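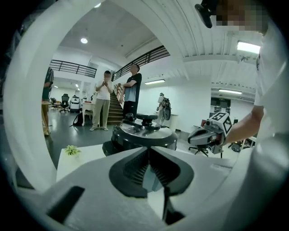 August, lab notebook, handheld demos, lid task

Started 9:40, later than planned. Ground floor by the stairs again, white table, because the bench upstairs is still covered in Pavberg's cable trays.

Goal for the day was 86 usable demos of the lid task with the handhelds. I'll say up front that I don't believe in the number. It comes from the Rorkmont plan, and when I asked where they got it the answer was that it fit in a day. Fine. It does fit in a day if you don't look at what you're collecting.

Task as written: approach, close on the knob, lift straight up, move left, set down, open, back off. Task as people do it: whatever their wrist feels like. I watched Kibet do a run and then did a run myself, and we would not agree on what "approach" means. He comes in low from the side and I come in from above. Both get the lid. If the policy averages the two of us it will go in at 45 degrees and hit the rim, and then someone will tell me we need more data.

Raised this at the last review and was told that variety is good. Variety in where the lid is, sure. Variety in where the plant is, sure. I'm not convinced that two opposite strategies in one pile is the same kind of thing. Want this tested before we collect another pile. Proposal: train on only my runs, only Kibet's runs, and the mix, same count each. If the mix wins I'll shut up about it.

Tracking. The marker cube is on top of the tool, and it's good as long as the cameras can see it. When I reach across my own body I cover one face with my forearm, and when I roll the wrist past a certain point I get the other one at a bad angle. The log shows the pose jumping during those stretches. Not by much, but the closing move on the knob is small too. The Claketti filter smooths over the jumps and gives you a very pretty line. I don't trust a pretty line through a place where we had no measurement. Turned the filter off for the second batch so the gaps stay gaps. Will mark them by hand tonight, or tomorrow if I'm being realistic.

First batch, 30 runs. Threw out 13. Reasons, as I wrote them on the sheet:

- lid dragged, not lifted (most of them)
- knob held by the edge of the disc and the lid tipped
- started moving before the recorder beeped
- one where I was answering a question and just stopped in the air

The last one I would have kept if I hadn't been the person holding it. On playback it looks like a careful pause before setting down. So how many pauses like that are already in the June set? We've got no way of knowing. Nothing in the file says "operator was talking." I'd like a button, or at least a column in the sheet.

About the dragging. By hand it feels like a lift. You squeeze, you feel the weight come up, you go. Then you look at the height trace and the rim never cleared anything. I think the tool is light enough and the fingers soft enough that your arm tells you a story. The robot arm won't have that, it will just repeat the height we gave it. Remote control was better for this, for what it's worth. It's slow and horrible and everyone hates it, but when you drag something over the leader arm you see it and you fix it. I did 7 of those before lunch for comparison and kept all 7. Took longer than the whole first handheld batch.

Which brings me to the claim in the Lyimo slides that handheld is "as good as teleop at a fraction of the cost." As good at what? They compare run counts. Run counts are the thing handheld is obviously going to win. I want to see success on the real arm, same lid, same table, someone other than us resetting it. Until then I'm writing handheld down as fast and leaving the other column blank.

Small stuff:

Fingers. The ridged part in the middle of the mount picks up lint and then the knob slides a little. Wipe between batches. I didn't between one and two and can't say if it mattered.

Plant. Leave the succulent behind the lid and to one side. I moved it for a few runs because it was in my way, and then remembered that being in the way was the reason we put it out. Moved it back. Those runs are tagged "no plant."

People. Lots of foot traffic under the mezzanine today and folks standing around in the background of the wrist view. Kibet thinks it doesn't matter. I think it probably doesn't matter, and would still like one batch with a clear floor to check against. Bags off the floor for that one too, please.

Lights. All on, didn't touch them. The marker print gets a bit of shine when the cube tilts toward the fixtures on the right side. Try matte stock next time we print.

Afternoon, second batch, filter off. Slower on purpose. Agreed with Kibet that for this batch we both come in from above, stop over the knob, then close. It felt stiff and he complained about his shoulder. The traces are boring, and I like them better than anything from the morning. Whether they train better I can't say, I've been wrong about boring before (see the drawer task).

Stopped at 4:15. We're short of the 86 and I'm not going to pad it with the dragged ones. If Rorkmont wants the count, they can have the rejects in a separate folder with my notes attached.

To do
- mark tracking gaps, batch two
- ask Kibet for his reject list before I show him mine, and compare
- split by operator for the three-way training test
- column for "interrupted" in the run sheet
- get the upstairs bench back from Pavberg
- charge both handhelds, the second one was low when I put it away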